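Skovon Opens Furnthorpe Automation Lab to Visitors

FURNTHORPE, 21 January 2025 – Skovon held an open day at its Furnthorpe lab today, demonstrating its robotic cell for desktop computer disassembly. The company admitted 95 visitors in groups of 15.

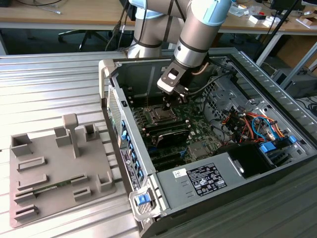

The robot arm over an opened computer tower, with the parts tray at left.

The demonstration covered work at the motherboard, including the CPU socket and memory modules. Hajar Belhaj, lead engineer, presented the cell and took questions on gripper reach inside the case.

"Space around the socket is limited, and finger clearance sets most of our motion paths," said Belhaj.

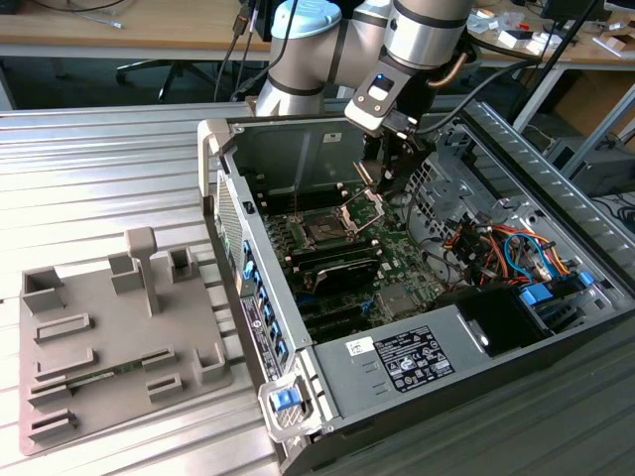

Printed fixture trays hold memory modules in slotted holders at a known position. Skovon has revised the tray design 3 times since October. Kobina Eshun, who manages the lab, said the current version will be used in the next test series, planned with recycling firm Jera.

Visit requests may be sent to Houda El-Sayed, Skovon press office, extension 211.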